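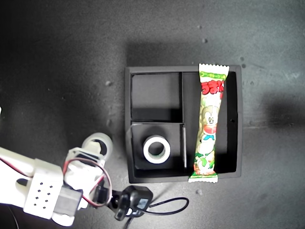

A black divided tray on a dark grey tabletop

Drawer organiser

A drawer organiser is an open tray, box or set of loose partitions used to split a drawer or a work surface into smaller spaces. Most are sold for kitchens, desks, bathrooms and workshops. The term covers both one-piece trays with fixed walls and systems of separate parts that the owner arranges to fit. Related names include desk tray, cutlery tray, drawer insert and, in older catalogues, till box.

History

Chests with built-in divisions were made for centuries before separate inserts came into use. Spice cabinets, sewing boxes and printers' type cases all had small fixed cells, and shop tills had coin bowls cut or set into a board. Loose trays for household drawers became common once kitchen furniture began to be made in standard widths.

The firm of Piva listed a pressed tin cutlery tray in its trade catalogue of 1940, with four long spaces for knives, forks and spoons and one short space across the front. Tin was cheap but rusted where the paint wore through. Wooden trays were sold alongside it and lasted longer, though they were heavier and harder to clean. Plastic later replaced tin in most low-priced ranges.

Sherif Ouazzani, a furniture designer, drew the Endia system for the maker El Ouafi. Its trays were sized on a common unit, so that two small ones took up the same floor area as one of the next size. The full range ran to 18 sizes. It was sold mainly to offices, and part of it stayed in production after the rest was withdrawn.

Types

Fixed trays are moulded or joined in one piece. They are rigid and have no gaps for crumbs to fall through, but the layout cannot be changed.

Adjustable trays have slots in the side walls that hold movable partitions. Some also slide outwards to fill a wider drawer.

Modular sets are made up of small open boxes placed side by side. Clips or rubber feet may be used to stop them shifting when the drawer is opened.

Spring dividers are single boards with a sprung end that presses against the drawer front and back. They are used mostly for clothing and for large kitchen tools.

Materials

Common materials are plastic, bamboo, solid wood, steel mesh and coated board. Felt or cork linings are used for jewellery and cutlery to reduce noise and scratching. Steel mesh lets dust through to the drawer base and is seldom used for small parts.

Sizing

Makers usually give outside measurements, and the space inside is smaller by the thickness of the walls. A gap of 5 mm on each side is often advised for a tray that has to be lifted out. Height matters in shallow desk drawers, where the frame above may catch on tall items.

Collecting

Old trays are collected on a small scale, often with the furniture they came from. Jahangir Gamage's guide to Skidetti office goods gives the firm's three-cell desk tray as model 2239.

See also

Cutlery
Pigeon-hole
Toolbox
Type case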